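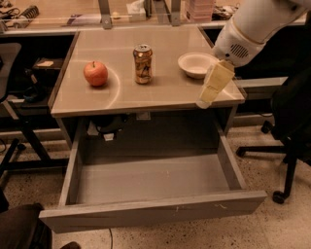
# An Apple, a Bowl and a Very Patient Arm

If you visit the shared workshop at Nullow in the evening, you'll probably be offered tea before anyone remembers to ask what you came for. I came for the arm. Its builders call it Clovis, and they have been at it since May, which you can tell by the fond, slightly weary way they talk about it, like parents of a toddler who has just learned to open doors.

Edeltraud Steiner started the whole thing. She repairs sewing machines for a living and wanted, she told me, to build something that would hand her things. Chih-ming Leung came in for the wiring, and Sum-yee Wu took on the software after hearing the two of them argue about it across the room for most of an evening. They meet when they can, they share one shelf of tools, and they keep a paper notebook that has reached page 121.

The job they have set themselves sounds like nothing much. There's a small desk with a drawer, and on the desk go an apple, a drink can and a white bowl. Clovis is supposed to pick up what it's asked for and put it where it's told, on the desktop or down in the open drawer — and I'll admit that before my visit I thought this would make for a short evening.

It did not! A can is a fussy thing to hold. Grip it low and the top wants to lean; grip it hard and you have a dented can and a lot of advice from the people watching. Sum-yee likes the fingers up near the top half, pressing just enough. 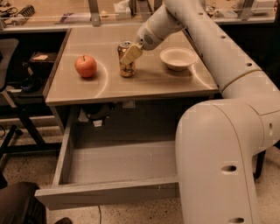 She has tried gentler settings and firmer ones, and she writes each of them down with a short remark beside it, some of which I can't print. The apple is another matter. It's round, it rolls, and no two from the same bag are quite the same shape, so Chih-ming buys them himself now and is rather picky about it.

The drawer has its own chapter in the notebook. Reaching across a desktop is one kind of move, and reaching down past the front edge is quite another, with an elbow to think about and a hand that mustn't knock the desk on the way. Edeltraud worked out the path with a broom handle, standing where the arm stands and bending as it would have to bend. Sum-yee typed while she did it.

I asked what comes after the drawer. Chih-ming would like a second hand. Sum-yee would like 1000 more tries with the one they have. Edeltraud still wants her bobbins passed to her, and she has already brought in a tin of them and put it on the shelf with the tools.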